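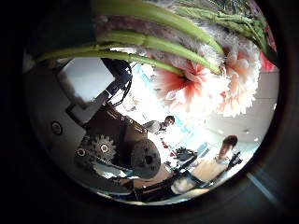 I've bought a lot of fake flowers over the years and most of them ended up in the donation box, so I was pretty skeptical about the Zutitz mixed bouquet. It's been living with me since September and I like it enough to write this much about it, so there you go.

Color first, as that's what sold me. The big blooms are white with a coral-pink center, and the pink streaks out along the edges of the petals the way it does on a real carnation (I have no idea if they're meant to be carnations, the listing just says "mixed"). The petals are frilly and layered and there's a lot of ruffled pinkish-white fluff filling in between. And then a bit of red in there too! I wasn't sure about the red from the listing, but it keeps the whole thing from going too sweet and bridal.

The stems are pale green and smooth, with a waxy look. Mine came folded over in the box and I bent them back by hand over a couple of evenings. They do hold a curve, which I love – my last bunch, from Flallusier, had stems that sprang straight back like coat hangers no matter what I did. The downside is that pale green. Next to real leaves it looks minty. If you want to mix in eucalyptus or something from the yard, pick a vase that hides the stems.

Speaking of vases, I tried mine in the tall Sproģis one first and the flowers just disappeared down the neck. A short, wide-mouthed jug works much better. I also cut the stems down with wire cutters, and please don't use your kitchen scissors for this, mine have a notch in them now.

Dust is the other thing. All that fluff grabs it. I take the bunch outside, turn it upside down, give it a good shake and then go over it with a hair dryer on cool. Two minutes and it's done. I haven't dared to wash it, and the care card only says "wipe gently," which is not a lot of help with ruffles.

Small complaints: it smelled like a new shower curtain for the first week, and one flower head came off when I pulled on it (popped right back onto its stem, hasn't budged again). From across the room it looks lovely. Up close you can tell, but who's putting their nose in my hallway flowers?

I paid full price at Davalton and they've been on sale twice after that, so wait if you can. I'm getting a second bunch for the bathroom windowsill, where every real plant I own has died.

Four stars. Would be five with darker stems.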